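収録メモ、7月ぶん。というか愚痴

更新さぼってました。7月はずっと例集めです。学習用のデモ。腕につけるやつを両手にはめて、ひたすら物をつかんで置く、つかんで置く。帰ってきて箸を持つと指が変な感じ。

電車の中で書いてるので雑です。あとで直すかも。たぶん直さない。

前回どこまで書いたか忘れたけど、Plomanoの話はした気がする。うちのチームで勝手にそう呼んでる収録の一式。手袋というか、手の甲にベルトで留めるグリッパと、ケーブルと、記録ソフト。名前の由来は知らない。入ったときにはもうそうだった。

今やってるのは両手タスク。白い小さいのを両側からはさんで、持ち上げて、かごの中の段に置いて、手を離す。文にすると一行。やるとぜんぜん一行じゃない。

まず片手ずつの力加減。右利きなので右が勝つ。右が押して左が逃げて、物がくるっと回る。最初の日はこればっかり。回ったのを空中で直そうとするともう変な軌道になって、あとで再生すると「この人なにしてるの」ってなる。私です。

Rhodriさん(Rhodri Probert、収録の手順書を書いた人)に相談したら、左を先に当てて止めて、右をあとから寄せろ、と。やってみた。回らない。えらい。ただし今度は全部の例が左先になる。それはそれで偏りじゃないのか、と聞いたら、成功してる偏りはまず受け入れろと言われた。納得半分。

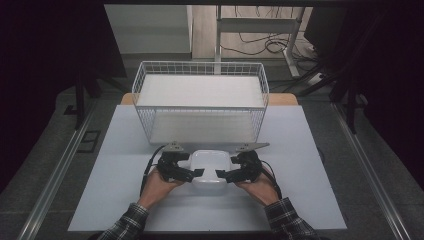
で、次につまずいたのが腕の姿勢。慣れてくると肘がだんだん下がる。午前の例と午後の例を並べて見ると、同じことをしてるのに入ってくる角度が違う。疲れてるだけなんだけど、モデルからしたら疲れてるかどうかなんて知ったことじゃない。

本数の話。1セット20本で区切ってます。最初は50本続けてやってた。無理。後半の雑さがひどい。50本やって後ろのほうをごっそり捨てるくらいなら20本で休んだほうがいい。という当たり前のことに気づくのに何日かかったんだ。20本やって、ケーブルほどいて、水飲んで、次。

ケーブル。ケーブルがねえ。両手から出てるので、腕を交差させると終わる。一回ぐるっと回った状態で気づかずに続けてて、だんだん左手が引っぱられて、なんか今日重いなあと思ってたらそれだった。そのセットは全部やりなおおし。泣いた。

いまは始める前に両腕を前に伸ばして、左右に開いて、戻す。これを儀式にしてる。つっぱらなければOK。手順書にも足してもらいました。手順3のとこ。

置くときの話もしておく。

人間、置く瞬間を雑にやってる。まじで。普段コップ置くときなんて最後の数ミリは落としてる。それをそのままやると、記録上は「空中で手を開く」になる。学習させると高いところで開く。前の回の子がそれで、かごの上でぱっと手を開いてガシャン。Dwynwenさん(Dwynwen Beddoe)がそれを見てすごい静かに「これは教えた人の癖ですね」と言った。教えた人、私。

なので今は、底が当たる、一拍おく、開く、まっすぐ上に抜く。一拍は長すぎてもだめで、長いと止まる動作として覚えてしまう。止まったまま固まる。これも前の回で見た。一拍って何秒、と後輩のOnuohaさんに聞かれて答えられなかった。「ん、くらい」と言ったら、ん、ってメモしてた。ごめん。

それから失敗の扱い。

落としたときに消すか残すか問題。ずっともめてます。最初の方針は全部消す。きれいな例だけ。でもそれだと、ずれたところから戻る動きが一本も入ってない。少しずれたらもう見たことない世界なので、モデルはとんでもないことを始める。

今の方針はこう。
・つかみ損ねて、そのまま自分でつかみ直せた → 残す。印をつける
・落として転がった → 止めて消す
・置いたあと倒れた → 残すけど別フォルダ
・くしゃみした → 消す

最後のは本当に一本ある。

戻る動きはわざと作るのがむずかしい。わざとずらすと、ずらす前にちょっとためらうのが入る。演技がばれる。なので自然に失敗するのを待つんだけど、待ってるとうまくなってるから失敗しない。へたなうちにもっと撮っておけばよかった。これから始める人はほんと初日のデータ消さないでください。私は消した。

今、印つきのやり直し例が36本。ほしいのはもっと。でも36本入れただけで、再生したときの感じはけっこう変わった。数字で出せって言われると困るので、感じ、と書いておく。評価はこれから。

指先のほうの映像の話。

頭側の映像はきれいに見える。両手と物がどういう位置関係か一目でわかる。でも最後のとこ、指が当たる瞬間は手にかくれて見えない。そこは手側のほうが頼り。逆に手側は、手首をひねると世界ごとひっくり返るので、それだけ見てても自分がどこにいるのかわからん。最初に手側だけ延々チェックした日は酔った。ほんとに酔った。昼ごはん食べられず。

チェックするときは、私は頭側を先に流して、怪しいとこだけ手側に切り替えてます。Dwynwenさんは逆。手側を先に見て、指がいつ開いてるかだけ追うらしい。開くタイミングだけ見れば雑な回はすぐわかるって。真似してみたけど目がついていかない。

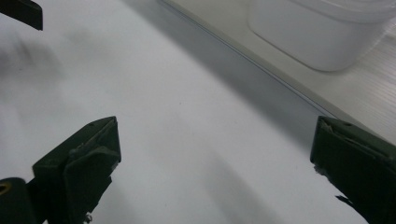
あと時刻合わせ。左右と頭で時計がずれるやつ。毎セット頭に両手をぱちんと合わせて、それで揃えてる。カチンコみたいなもん。忘れるとそのセットは後で手で合わせることになって、それが死ぬほどめんどくさい。忘れた回数は言いません。Onuohaさんは一回も忘れてない。

手で合わせるときのコツ。閉じ始めより、閉じきったとこで見るほうが合わせやすい。閉じ始めはどこから閉じ始めなのか人によって意見が割れる。閉じきりはあんまり割れない。はず。

指先のカバーは消耗品です。これは使い始めるまで想像してなかった。ずっと物にこすれるところなので、そりゃ傷む。けばが出てきたり、端がめくれたり。で、いつ替えるかが悩む。替えると滑り方が変わる。滑り方が変わると自分の手の加減も変わる。つまり替える前と後で別のデータになる(ような気がする)。

Rhodriさんは「セットの途中では絶対替えるな、替えたら記録しろ」派。Dwynwenさんは「いろんな傷み具合が入ってるほうがいい」派。私はどっちの言うこともその場ではうんうんと聞いて、とりあず記録だけつけてる。記録欄が「まあまあ」「だいぶ」「もうだめ」で、あとから読む人は困ると思う。次から写真も残す。

ラベルのことも書こうと思ってたんだ。

1本ごとに短い文をつけるんですけど、これが地味にしんどい。「白いのを両手でかごの段に置く」を20本ぶん同じ文でいいのか、ちょっとずつ言い方を変えるのか。変えろと言われて変えてたら、途中から語彙が尽きて「白いものをそっと安置する」とか書き始めてた。安置。レビューで返ってきた。

それで今は、文は後からまとめてOnuohaさんと二人でつけてます。片方が再生して、片方が言う。口で言うほうが自然な文になる。「あ、左、遅れた、置いた」みたいな。そのまま使えはしないけど、あとで整えるのはすぐ。

保存先は相変わらずOltotgate。社内の置き場です。重い。夕方はとくに重い。みんな帰る前に上げるから。だから昼前に一回、終わりに一回に分けた。分けたら今度は、昼のぶんを上げたかどうか忘れて二重に上げた。同じ例が2回入ると学習のときにそこだけ濃くなるので、重複チェックのスクリプトを書いた。書いたというか、Bakerのところの人が前に書いたのを見つけて名前だけ直した。Baker、隣のチームです。勝手に使ってごめんなさい、あとで言います。

スクリプト回したら、私の以外の重複も出てきた。だれのとは書かない。

置く場所の散らし方も変えた。

前はかごを毎回きっちり同じ位置。そうすると、かごを少し動かしただけで全然だめ。かごを見てなくて、位置を覚えてるだけ。まあそうだよね。今はセットごとにちょっとずらして、向きも少し変える。物の最初の置き場所は1本ごとに変える。変えるときに自分の置きやすいところに置いちゃうので、最初はさいころ振ってた。さいころは途中でどっか行った。今は目をつぶって置いてる。これはこれで置きぐせが出てる疑いあり。

そうそう、姿勢の話に戻るけど、肘が下がる対策。立ち位置を決めるのが一番きいた。足元に目印があると、肘もなんとなく戻る。なんでかは知らない。それと袖。長袖の日は手首のベルトを留めるときに布を巻きこんで、ゆるく留まることがある。留めたあとに手を振って、ずれないか見る。ずれたら留め直し。面倒だけどこれさぼると途中で甲の上で回って、指先の位置がまるっとずれたデータができあがる。再生しても見た目ではけっこう気づかない。こわい。

今週の残り。
・やり直し例の追加、できれば二人で
・手側の映像の見直し、先週ぶんがまだ
・カバーの予備を頼む(頼んだか?)
・左先じゃない持ち方も少し撮る

最後のはDwynwenさんの希望。右先で入って回らないように置けるか。さっき帰りぎわに試しに3本だけやってみたら、2本回った。残り1本はうまくいったのに、記録ボタン押してなかった。

次の駅で降りるのでここまで。コメントでケーブルのまとめ方聞いてくれた人、返事まだですみません、肩の後ろに逃がすのが今のところましです。肘のところで一回ゆるく留めて

あ、着いた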